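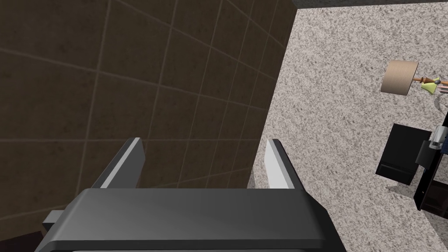
Home Syllabus Notes Labs Contact

Search this site Go

Robot Manipulation Lab, Handout 5: Comparing Two Grippers in Simulation

Instructor: Kekeli Annan

Read this before the lab session. You will run the same set of tasks with two parallel-jaw grippers, the Fillura and the Fikance, and write up which one you would choose for household work. All of it is done in the simulator, in the Thorlacius house model. Bring your login and your notes on grasp closure from the last lecture.

What is being compared

Both grippers have two flat fingers that move toward and away from each other. The Fillura opens wider. The Fikance has a smaller opening but a stiffer default setting on the fingers, so it gives less when it meets a surface at an angle. The arm, the starting poses and the wrist camera are the same for both. If you change any of these between runs, you are no longer comparing grippers, and you should start the set again.

The controller is Flavau for all runs. It has two modes. In position mode you tell the fingers how far apart to be and they go there, whatever is in the way. In force mode the fingers close until they feel a set resistance. Use position mode for moving to an object and force mode for closing on it.

The wrist camera

The camera looks out along the gripper, so the fingers are always in view at the bottom of the picture. This helps when you line up a grasp, and it also hides part of whatever is close to the palm. On your first approach, stop with the fingers wide apart and look at what the housing covers. Write that down for each task. Students tend to skip this and then cannot explain a missed grasp later.

Rooms in the model are cluttered. Furniture and small items may be lying on the floor, and a fallen lamp counts as an obstacle like any other. Do not reset the room to tidy it up. Plan around what is there.

Task A: the door

Move the gripper to the round doorknob, close on it, and turn it. The knob is mounted on a long backplate, and the fingertips can strike the plate if you come in too deep. Approach slowly and keep the fingers level with the middle of the knob.
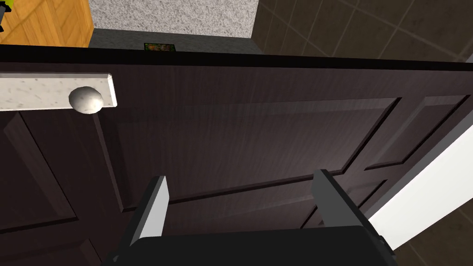

Flat fingers on a round knob touch it at two small patches. If those patches are not opposite each other, the knob rolls out sideways as soon as you apply torque. Check the alignment from the wrist camera and again from the joint readings, because the camera view is steep and makes the gap look more even than it is. If the grasp slips, back off and open fully before you try again. Closing harder on a bad grasp usually makes it worse.

Watch the door frame as well. With the wider gripper, the outer finger can meet the frame before the inner one is anywhere near the knob. Log this as a collision, even when the arm recovers.

Task B: the ball

The ball is on the table with the slab. Pick it up, lift it clear of the slab, and hold it. The ball mesh is faceted, so the fingers may settle on a flat face or on an edge depending on how it is turned. A grasp on an edge can look fine and let go when the arm moves.

Contact should come from both sides at the same moment. If one finger arrives first, it pushes the ball toward the other, and your final pose will be off center. Record which finger touched first. The log gives contact times for each finger under the heading "contacts".

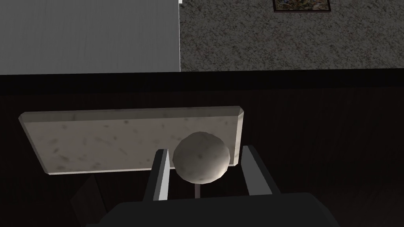
Filed under: Labs / Grippers / Simulation

Recording your runs

The full set is 276 trials for the class, shared out on the sign-up sheet. Each trial stops after 1,000 control steps. A trial that reaches the limit is a fail, including one where the gripper is in the right place and has not closed yet.

For every trial, enter:

Gripper name
Task (A or B)
First contact, left or right finger
Slip, yes or no
Collision, and with what
Success, yes or no

What to hand in

Write 2 pages comparing the grippers. Put your results table first. Then describe one failed trial in detail, using the log and a still from the wrist camera, and say what you would change in the approach. Do not average the door and the ball together. A gripper that does well on one can do badly on the other, and a single score hides it.

Reports are due at the start of the first class in December. Questions about logins go to Kekeli Annan before the lab, as there is no time to fix accounts during it.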